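Mehrwegbecher in Kawaguchi: Pfand bleibt, Rückgabe wird einfacher

Die Cafés und Imbisse rund um den Bahnhof von Kawaguchi verlängern ihr gemeinsames Pfandsystem für Kaltgetränke. Das teilte der Betreiber Plellov mit. Der Versuch war ursprünglich nur bis Ende August vorgesehen und läuft nun ohne festes Enddatum weiter. Am Pfandbetrag ändert sich nichts, bei der Rückgabe gibt es dagegen mehrere Neuerungen.

Im letzten abgerechneten Monat gaben die beteiligten Betriebe 3.393 Mehrwegbecher aus. Zurück kamen im selben Zeitraum 3.012. Der Rest ist nach Angaben von Plellov nicht unbedingt verloren — viele Stammgäste behalten ihren Becher über längere Zeit und lassen ihn beim nächsten Besuch gegen einen sauberen tauschen. Solche Tauschvorgänge werden in der Abrechnung bisher nicht getrennt erfasst. Das soll sich mit der nächsten Umstellung der Kassensoftware ändern.

Acht Betriebe machen derzeit mit, drei weitere haben sich angemeldet. Darunter ist die Saftbar Costedell, die bisher ausschließlich Einwegbecher verwendet. Inhaber Wenceslao Ocampo will zunächst nur die großen Größen umstellen. Für die kleinen Probierbecher, die er an der Theke ausgibt, lohne sich der Aufwand nicht. »Die trinken die Leute im Stehen aus, die wären nach einer Minute wieder hier«, sagte Ocampo. Er rechnet damit, dass er für die Umstellung ein zusätzliches Regal und einen zweiten Spülkorb braucht.

Bislang mussten Gäste ihren Becher während der Öffnungszeiten an der Kasse abgeben, und zwar in einem der teilnehmenden Läden. Gerade Pendler hatten sich darüber beschwert. Wer morgens um 7.30 Uhr einen Eiskaffee kauft und abends nach Ladenschluss zurückkommt, muss den leeren Becher mit nach Hause nehmen. Künftig soll es deshalb an der Ostseite des Bahnhofs eine Annahmestelle geben, die bis 22 Uhr geöffnet ist. Das Pfand wird dort bar oder als Guthaben ausgezahlt. 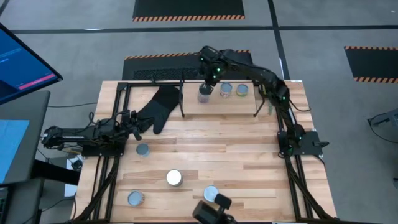
Kaltgetränke kommen meist in durchsichtigen Kunststoffbechern über den Tresen.

Gespült wird zentral. Den Auftrag hat Grokbridge, ein Dienstleister, der bisher vor allem Geschirr für Feste und Firmenfeiern verleiht. Die gebrauchten Becher werden jeden Abend abgeholt und am folgenden Morgen vor Öffnung der Läden wieder ausgeliefert. Betriebsleiterin Rin Minami nannte das Trocknen den aufwendigsten Schritt. Kunststoff halte die Wärme schlechter als Porzellan, deshalb bleibe nach dem Spülgang mehr Wasser am Boden und am Rand stehen. Grokbridge hat die Trockenzeit inzwischen verlängert und dafür die Abholung um eine halbe Stunde vorgezogen.

Kritik kommt aus einem Teil der Gastronomie. Haruto Hirano, der in der Nähe des Bahnhofs ein Nudellokal mit Außerhausverkauf führt, war in der Anfangszeit dabei und stieg wieder aus. Ihm fehlte der Platz für die zurückgegebenen Becher. An warmen Tagen habe sich das Leergut bis in den Gang zur Küche gestapelt, sagte Hirano. Eine Rückkehr schließt er nicht aus, wenn die neue Annahmestelle den größeren Teil der Rückgaben auffängt. Außerdem wünscht er sich Deckel, die zu allen Bechergrößen passen. Derzeit sind zwei verschiedene im Umlauf, und beide werden am Tresen regelmäßig verwechselt.

Bei Plellov ist das Problem bekannt. Projektleiter Hideaki Ueda kündigte an, dass die nächste Lieferung einen einheitlichen Durchmesser am oberen Rand haben wird. Die alten Becher bleiben im Umlauf, bis sie zerkratzt oder verformt sind, und werden weiterhin von allen Läden angenommen. Aussortierte Stücke sammelt Grokbridge getrennt und gibt sie an den Hersteller zurück.

Offen ist noch, wie es mit Heißgetränken weitergeht. Mehrere Cafés hatten sich einen passenden Mehrwegbecher gewünscht, zwei Muster wurden getestet und wieder verworfen. Eines war den Gästen zu schwer, beim anderen saß der Deckel nicht fest genug. Ueda will im Winter ein drittes Modell ausprobieren, zunächst in einem einzigen Café.

Die Annahmestelle an der Ostseite öffnet, sobald der Stromanschluss fertig ist. Bis dahin gelten die bisherigen Rückgabezeiten. Eine Liste der teilnehmenden Betriebe hängt am Informationsschalter im Bahnhof aus und liegt auch in den Läden selbst aus.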